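3.2 Utensils kept on the table

Most of the homes in the Narno survey keep eating utensils in a drawer or on a rail by the cooker. A smaller group keep chopsticks out on the dining table all day, upright in whatever holder was to hand. We coded 2,934 storage spots across 330 kitchens, and 112 of the kitchens had at least one table spot of this sort. Holders mostly borrowed from somewhere else - jam jars, mugs, desk tidies. Fig. 4 is typical of the open U-shaped kitchens, where the table faces the counters and gets used as spare worktop.

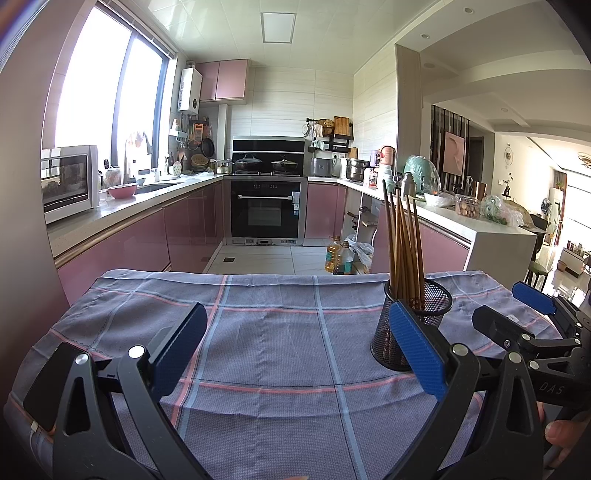 Figure 4. Long wooden chopsticks in a black mesh pen holder on a checked tablecloth, pink fitted kitchen behind.

Note the split. Chopsticks on the table, other utensils and the pans hung on the back rail, woks on the cooktop. Same split came up in the Prostorberg homes, tho there the rail was often missing and pans went in the oven. Cooking oil on the floor by the cabinets we coded as "overflow" (see Mohammadi scheme, section 2), same as for bags. Reach distance was not mesured for table items, only for counters and shelves. Up to 20 homes may need recoding for this in the August pass.

Shares 20 | Comments 3

Comments
grullik_reader: We use a pen pot too. Easier to wash than the drawer tray.
tableside: Is the coding sheet online anywhere?
mw_k: Section 2 link is broken for me

Related
Shelf or drawer? Counter habits in Prostorberg
The Grullik pantry notes, part 2
Oil, rice, onions: what ends up on the floor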